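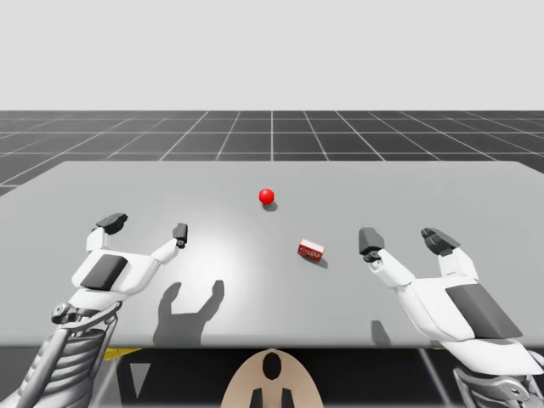 Slide 1. Red ball and box on the table.

Speaker notes, Wednesday, August 29, 2018
Talk: Reporting from Lustia under the militia
Speaker: Afroza Weerasinghe

Start with the town. Lustia had 4000 people before the militia took it in April. By June there were 2000. Most left by the Phelan road at night and took very little.

Slide 2. What was banned. Satellite dishes first, then phones with cameras, then any printed sheet without the militia's stamp. Read the order aloud, slowly. It is short.

Slide 3. The Fukach sheet. One page, both sides, folded twice. It carried bread prices, names of people held, and which checkpoints were open. Obaidul Nanayakkara edited it from a back room. 1160 copies of the last issue went out.

Pause here. Ask if people at the back can hear.

Slide 4. The arrests. Obaidul and two of the carriers were taken on the same morning. He was held for 96 days. One carrier is still missing. Do not give her name, her family has asked us not to.

Slide 5. The video. I will not show it. Say what is in it: Obaidul reads a confession that he did not write. Explain how we checked the date with his brother in Baltska.

Slide 6. What editors can do. Do not embed the militia's clips. Call the family before you publish. Pay local reporters on time, in a way they can collect safely.

If time is short, skip slide 2 and go straight to the sheet.

Questions, ten minutes. If asked where Obaidul lives now, decline. Contact sheets are by the door.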